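Clamier Project – Progress Report to the Funder
Strand Two: Good practice rules for simulated and real gripping trials
Period covered: spring, up to the end of June
Prepared by Abelardo Gaete, project lead

Dear all,

Thank you, as ever, for your patience and for the very kind notes on the last report, which I passed round the office and which cheered everybody up during a wet week. You asked me to say a bit more this time about the rules themselves and a bit less about the software, and I have tried to do that, although those of you who know me will not be surprised that some software has crept back in.

Where we had got to

When I last wrote, the rulebook was a long shared file with a great many comments in the margin and no agreed order. It had grown out of the habits of two groups. The Mathew team, who run the simulator, had their own conventions for starting a trial, naming it and deciding whether it was fit to keep. The Plustovik team, who run the bench arms, had quite different ones, most of them older and some of them written on the inside of a cupboard door. Both sets were sensible. The trouble came whenever a trial from one side had to be compared with a trial from the other, and we spent far too many meetings finding out that a word such as "reset" or "open" meant two separate things.

The grant asked us to bring these together into one set of rules that a small workshop or a college could pick up and follow. I am very pleased to say that we now have a full draft. It has 31 rules in it, down from 33 at the start of the spring. The two that went were folded into their neighbours, and I don't think anyone will miss them.

What the rules cover

The draft is in four parts. The first deals with people and the space they work in: who may be inside the marked area, how the stop button is tested and recorded, what a visitor is told before the arm is powered, and who has the authority to halt a session (everyone does, including visitors, and I would like to keep that sentence exactly as it is). The second covers setting up, which means the state of the jaws, the surface, the lighting and the view. The third is about recording and naming. The fourth, which is the shortest and caused the longest arguments, is about when a trial should be thrown away.

I had expected the safety part to be the hardest and it turned out to be the easiest. Both teams already took it seriously and the Plustovik bench in particular has run for a long time with good habits. We mostly had to write down what people were doing and tidy the wording. One change worth mentioning is that the stop button check now comes before anything else in the session, first thing in the morning and again after lunch, and the person doing it signs for it. Previously it was done whenever somebody remembered, usually by the same somebody.

The setting-up part took most of our effort this period, and I would like to spend a little time on it because it is where your money has gone.

Starting conditions

A gripping trial can be spoiled before it begins. If the jaws start half closed in one run and fully open in the next, or if the wrist view has been nudged a little to one side, the two runs are no longer a fair pair, and a person looking at the results weeks later has no way of telling. We went back through 408 older trials from the two teams, with a mixture of simulated and bench work, and read the notes attached to each. Some were a pleasure to read. Many said only "normal start", and when we asked the people concerned what a normal start was, we got a friendly variety of answers.

So the draft now asks for the starting conditions to be written out in full once per batch, and for a single view from the wrist to be saved with every trial before the first movement. The written note says how the jaws should be; the saved view lets a second person check it. We did think about asking for a measured jaw width as well, and in the simulator that costs nothing, so it is required there. On the bench it remains a recommendation until Plustovik have replaced their older controller.

The second thing to come out of this work concerns the resting surface. In the simulator it is very easy to leave whatever surface came with the package, and people do, and then forget that it is a choice at all. A strongly patterned surface may behave differently from a plain one when a program is trying to find the edge of an object, and a bright patch of reflected light may be taken for something that needs picking up. We have not tried to forbid any surface. The rule simply says that the surface must be named in the batch note, and that a batch should not mix surfaces unless that is the point of the batch.

Orivgate, who are acting as our outside reader, pushed us to be plainer here. Their first comment on the section was that a newcomer would not know what they were supposed to be looking at in the saved view. I thought that was a very fair point, and so the rule now has a short checklist attached, worded as things to look for and agreed by both teams.

The checklist for the saved starting view, as it stands

1. Both pads can be seen, even if one of the fingers is only partly in view.

2. The jaws are open and there is nothing between them. In the simulated view below, the gap between the black pads shows only wood grain, with the grey base and its lighter strip under it, and a checker can pass it on this point without reading the note at all.

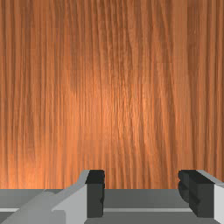
3. The surface matches the one named in the batch note. If it doesn't, stop and ask before going any further – the note may be wrong, and it is better to mend the note than to repeat a day's work.

4. The view has the same placing as the others in the batch. It need not be centred. An uneven view is perfectly acceptable so long as it stays uneven in the same way throughout.

5. The checker is a different person from the one who set up the trial. For very small teams we allow the same person to check on another day.

How the checklist went down

We tried it with both teams for a fortnight and then sat down together on a Friday afternoon, with cake, to hear what people thought. The Mathew team found it quick and have already built the first two points into their start-up screen, so that the operator has to tick them before the run will begin. I have mixed feelings about ticking, as people will tick anything if it is between them and their tea, and I have asked them to keep the second-person check as well. They agreed with good grace.

The bench team liked point four best. They had worried that we would insist on a perfectly centred view, and some of their mounts simply will not give one. Their complaint was about point five, which slows things down when only two people are in. We talked it over for quite a while and settled on letting the checks be saved up and done in one go at the end of the session, provided nothing from that session is used before they are done.

Throwing trials away

I promised to be honest about the parts that are not finished, and this is the main one. Everyone accepts that a trial with a bad start should be marked as such. What we cannot yet agree on is whether it should be deleted or kept in a separate folder. Mathew would keep everything. Plustovik would rather clear out, partly for reasons of storage and partly from a worry that rejected trials find their way back in (I gather this has happened). The draft currently says "keep, but apart", with the reason for rejection written beside each one. I expect to have a firm answer by the next report.

Money and time

We are within budget. There is an underspend of 1,000 pounds on travel, thanks to Orivgate being happy to meet by video, and with your permission I would like to move it across to printing. Several of the colleges who have offered to try the rules have asked for a paper copy to hang beside the bench, and I would much sooner they had a proper one than something run off and taped up.

On time, the draft is a little later than planned. The wording of the setting-up part went through more rounds than I had allowed for, and I take the blame for that. The college trials can still start when they were meant to.

What comes next

Over the coming months we will send the draft to the colleges, along with the batch note template and a page of worked entries. We will ask them to follow it as written for their first few sessions before suggesting changes, and to tell us which rules they quietly skipped, as those will teach us the most. Orivgate will read the whole thing once more from start to finish. I will also be drawing up a short list of words with agreed meanings, beginning with "reset", "open" and "normal".

If any of you would like to come and see a session, please do. You will be given the visitor talk and shown the stop button, and you will be as entitled to press it as anyone else in the room.

With warm thanks from all of us,

Abelardo Gaete
Clamier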